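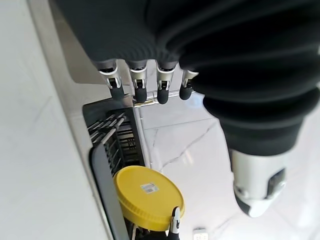

Wrist camera view, sleeved hand above the dish rack, yellow lid below.

Stunach Grasp Planner: Frequently Asked Questions

Maintained by Wanda Park and Keisha Boateng. Last revised in April for release 4.

General

What does Stunach do?

It takes a wrist camera stream and joint state, and returns ranked grasp candidates with a collision-checked approach path for each. It does not send motor commands. Execution is handled by Lerkwood, our controller, or by any controller that accepts timed joint waypoints.

Which hands are supported?

Parallel grippers and multi-finger hands with up to 16 actuated joints. Each hand needs a description file with link meshes, joint limits and a contact patch for every fingertip. A fingertip without a contact patch is used for collision checks only.

Can I run it without Lerkwood?

Yes. Set output_mode to waypoints. You lose mid-motion replanning, which depends on Lerkwood's feedback messages.

Perception

The hand covers most of the wrist image. Is that a problem?

Usually no. The self-filter renders the hand model at the current joint state and removes matching pixels before segmentation. If your arm wears a fabric sleeve, the bare link meshes will be too small and the folds will show up as an obstacle attached to the wrist. Add a sleeve volume to the description file and set its padding to cover the knit at its loosest. Expect to lose some usable image area.

Why are grasps on the dish rack unstable between frames?

Thin tines and slats are near the limit of what the depth estimator resolves. Individual tines appear and disappear. Turn on rack_proxy, which replaces the region with a single bounding volume for approach planning and restores the detail only for the last segment of the path. Shiny parts such as chrome rods have a similar problem; mark them as fixed geometry in the workcell file if they never move.

How are polished floors handled?

Reflections can produce false surfaces below the floor plane. Define the plane in the workcell file and everything under it is dropped.

Does the planner read barcode labels?

No. Labels are treated as texture. They do help tracking on plain objects such as a single-color lid, where there is little else to match between frames.

Planning

Why does the planner prefer the rim of a lid over its top?

Candidates are scored on opposing contacts. A flat top offers none to a finger pair. A ribbed rim offers several, although the ribs add noise to the surface normals. Raise normal_smoothing if the ranking changes on every cycle.

Can two hands work on the same object?

Yes, in shared mode. Each planner instance publishes its swept volume, and the other treats it as an obstacle. One instance must be set as the holder. If both are set as holder, planning stops with error 41.

What does error 41 mean if I only have one hand?

A stale holder record is left in the state store. Clear it with the reset command and restart the planner.

How many candidates are generated?

The default is 1000 samples per cycle before pruning. Lowering it reduces cycle time but affects cluttered bins and racks first.

Tooling

How do I replay a failed grasp?

Open the log in Blackwood and step to the failure marker. The viewer shows the filtered image, the surviving candidates and the rejection code for each one that was dropped. Logs recorded before release 4 have no rejection codes and need to be rerun through the planner.

Where are simulation assets kept?

In the Wimton repository, under kitchen. Object meshes and workcell files are versioned separately, so check both tags before comparing results.

How do I report a bug?

Attach the log, the hand description file and the workcell file. Tickets are sorted on Friday. Reports without a log go back to the sender.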